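Stop blaming the cloth

Last updated: 18/12/2018

Third time this year I've read a fault report that ends with the word "fabric". As in, cause: fabric. As if the fabric had clocked in that morning with a grudge.

The one I mean is from the Hudik trial. Folding cell, one arm, soft goods. It ran 660 picks, then the arm closed on a fold, the fold went in deeper than it should have, and the controller read the extra thickness as a good firm grip. So it pulled. The cloth was snagged on the fixture at the other end. It kept pulling for 30 seconds because that was the timeout somebody had typed in back in April and never looked at again. Bent finger, torn hem, and a fixture hanging off by one bolt. No one hurt. Soledad Daza was at the bench and had the sense to hit the stop and not reach in.

She told me afterwards she very nearly did reach in. That's the bit that should be in the report. It isn't.

Everyone who works with cloth knows it doesn't stay put. It droops, it bunches, it gets behind the finger when you wanted it between the fingers. A box is a box wherever you set it down. A cloth is a different shape every time, and a gripper that only knows "open" and "shut" and "how far apart" is guessing. Fine, let it guess. But then don't write the rest of the software as if it knew.
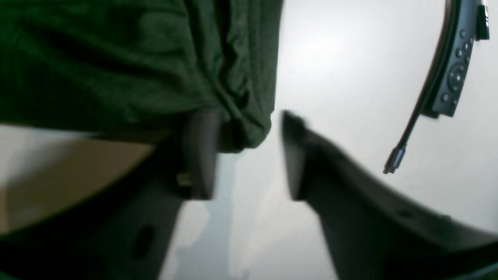 What got me about the Hudik report was how much space went on the material. Weave, weight, whether it had been pressed. Two pages of it. Then one line on the force limit, which was set for the old job on the Calloway line - rigid trays, nothing that hangs - and carried over becuase the arm was the same arm. Same arm, different work. That's your cause, surely. Right there in the one line.

I said this to Ainhoa Moya, who signed the thing off. Her answer, fair enough, was that the limit was within spec. It was. Every number in that cell was within spec. The timeout, the limit, the closing speed, all of them allowed, and put together they gave you a machine that would haul on a stuck cloth for half a minute and log it as a success. Yes, a success. Go and check the log, pick 661 would've been next in the queue.

Skostness had almost the same thing. Smaller, a towel instead of a sheet. They dropped the force limit the same afternoon and added a check: if the cloth hasn't moved when the arm has, stop and let go. Took them 3 days to get it working properly. They lost some speed, 41 fewer pieces a shift, and there was moaning about it. Well, yes. I'd have moaned too if I had to answer for the numbers. I still think it's cheap.

And letting go matters more than stopping, I'd say. An arm that stops dead and holds on leaves a taut cloth with a person stood next to it wondering whether to tug. Most people tug. I have. You get it wrong once and the whole lot comes back at you.

People will say the Rallelum controller can't do a slip check without the add on. Might be so. Then turn the force down and put up with a few dropped cloths. A dropped cloth goes back in the pile.

Anyway the report's closed, I'm told. Action: review fabric supplier. I've asked for it to be opened again and for Soledad's account to go in, the whole of it, including the nearly reaching in. No reply yet. I'll ask agian after the break.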